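Windowsill desk

By Rhys Lockyer
Last revised in April

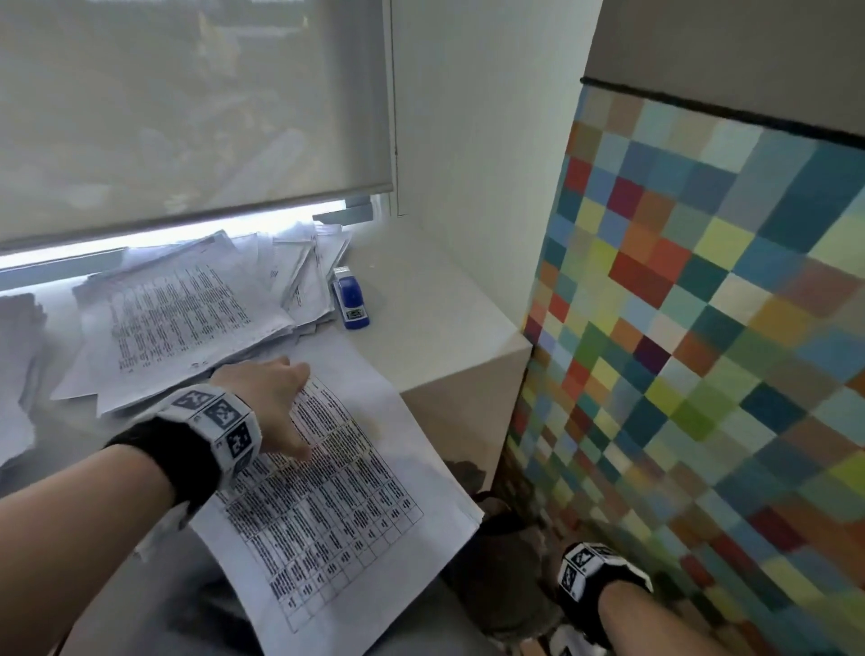
What is a windowsill desk? It is a sill made deep enough, or extended with a board, so that a person can read, sort papers or write at it by the light of the window.

A windowsill desk (also sill desk, window shelf or, in older trade lists, window board) is a flat working surface fixed at the level of a window opening. It differs from a desk pushed up against a window in that the surface and the sill are one piece, or are joined so that no gap is left between them. Most are found in small flats, box rooms and older offices with thick outside walls.

Construction

The simplest kind uses the existing sill with nothing added. This is only practical where the wall is thick and the window is set towards the outer face. In other cases a board is laid over the sill and carried forward into the room on brackets, battens or a single end panel. A depth of 500 mm is enough for a sheet of paper with room for the forearms. Shallower boards are used for storage and for reading while standing.

The front edge may be square or rounded. Square edges are easier to cut and to paint, but they mark the wrists of anyone who writes for long periods. White gloss or satin paint is the usual finish, chosen to match the window frame. It shows dust and ink readily and yellows in strong sun. Wipeable boards have largely replaced painted timber in new work.

The Clandico board, sold to builders in ready-cut lengths, had a raised lip at the back to stop sheets from sliding down behind radiators. It was made at Girkeck and came in 4 widths. Ovidiu Lungu, in his survey of rented rooms in Plevville, recorded 1098 sills, of which 14 still had the Clandico lip in place. He noted that tenants often removed it in order to stand folders flat against the window.

Use for paperwork

Sills tend to collect paper. They are close to hand and well lit, and they have no drawers, so whatever is put down stays in view. Letters, lists, forms and printed tables build up in loose piles, with the most recent on top. Folded leaflets and stiffer sheets are commonly stood on end at the back, leaning on the glass. Small tools such as a stapler, a hole punch or a pot of pens are kept at the clear end.

Sorting is usually done on the same surface. One method is to keep the part nearest the window for papers that have been dealt with and the front edge for those still to be read. Another is to work from one end to the other, leaving a bare stretch at the finishing end for stapled sets. Sheets that belong together are squared up, stapled at the top left corner and taken off the sill altogether. Where the board is narrow, long sheets overhang the front and can be knocked to the floor by a sleeve.

Printed tables are the hardest papers to check in a confined space. A reader following a row with a finger easily slips to the one above or below it. A highlighted band across the row, or a ruler laid beneath it, helps to keep the place. Pale yellow is the colour most often used, as black type stays legible through it and it leaves little or no mark on a photocopy.

Damage to papers

Sunlight is the main cause of harm. Till receipts on thermal paper can fade within weeks, and cheap printing paper turns yellow and brittle. Sheets left in a thin stack curl at the edges as they dry on one side. Condensation is a second cause, mostly in winter, and affects papers touching the glass. They may cockle, stick together or pick up mould from the frame.

Common advice is to leave a finger's width between paper and glass, to clear the sill before the heating is first turned on, and to keep anything that must last, such as deeds or certificates, in a closed box elsewhere. A weight on the pile is needed if the window is opened.

Seating and height

Sills are rarely at the right height for sitting. Many are higher than an ordinary desk, and there is often a radiator or solid wall beneath, which leaves no space for the knees. Users sit sideways, stand, or use a tall stool. The floor below is commonly used for bags and overflow boxes, which reduces the foot room further.

In the Belmonte houses, built with low windows facing the street, the boards were hinged and could be dropped flat against the wall. Few of these survive, the hinges having been painted over.

Related articles
Box room
Bureau
Condensation on windows
Filing tray
Paperweight
Stapler
Window seat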